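Student Projects | Hospitality & Service Design | Reports
Print this page | E-mail this page | 14 shares | 8 comments

Sorting a Shared Tea Station: Project Report
Submitted Monday, May 3, 2021

The tea station in the Helmy open-plan office is used by people from several groups. It has no owner, and packets tend to pile up next to the box. For the service layout course I was asked to pick one shared surface and improve it without buying anything new. I chose the tea table.

The course allowed a budget of zero and a floor area of 33 square feet. I could move what was already there and write a short instruction for the people who use it. I could not change the brand of tea, which is ordered through the Juretti supply desk.

Setup

The layout has two parts. The wooden caddy is for storage, and packets stand upright in it with the name facing out. The round mat in front is for choosing and sorting. Anything on the mat is either waiting to be put away or waiting to be picked up by somebody making tea.

I tried the caddy with the packets lying flat first. It holds more that way, but only the top one can be read, and people dug through the rest. Standing them up fixed this. The drawback is that a half-filled box lets the packets lean, and a leaning packet slides down until its label is hidden.
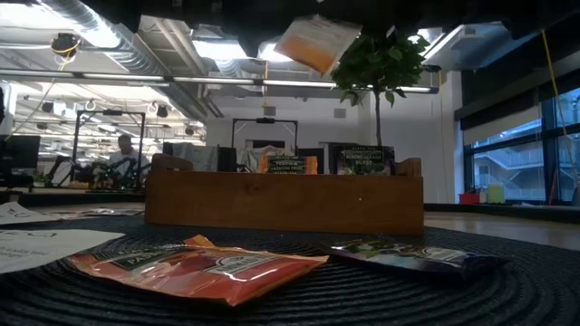

Figure 1. The caddy and the sorting mat. Peach & Passion Fruit and Herculean Burst, both black teas, are upright in the box.

The foil packets were harder to work with than I expected. The shiny surface reflects the ceiling lights, so a label that is easy to read from one chair can be hard to read from the next. Color turned out to be the better guide. Orange and black are easy to tell apart at a distance. Two dark packets side by side are not, and I now place a bright one between them where the supply allows.

The mat

My first plan had no mat. Packets were sorted straight onto the tabletop and drifted toward the papers at the side. A round mat gives a clear limit — if it doesn't fit on the mat, it goes back in the box first. A dark mat also suits a pale wood table, as the edge is easy to find.

I kept the number of packets on the mat low. A full mat is only a second pile, and the point of the project was to get rid of the first one.

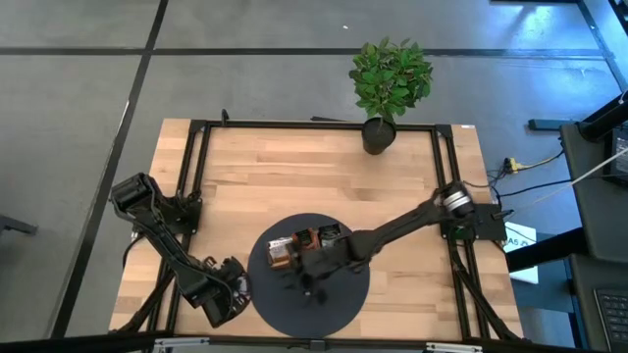
Rutilio Trujillo thought the mat should go altogether. In his view a shared station needs one place for tea and no more, and a second surface gives people permission to leave things out. He suggested a deeper caddy with dividers, like the one in the Celley break room.

I agree about the dividers, which would also stop the leaning. I would still keep the mat, at least on restocking days, when packets have to be laid out somewhere before they are put in order.

Remaining work

The instruction card needs to be shorter. The current one has 14 lines and should have no more than eight. I also want to repeat the layout in October with the Pornau group, whose table is narrower and has a kettle on it.

Filed under: Shared Spaces, Storage, Tea
1,528 views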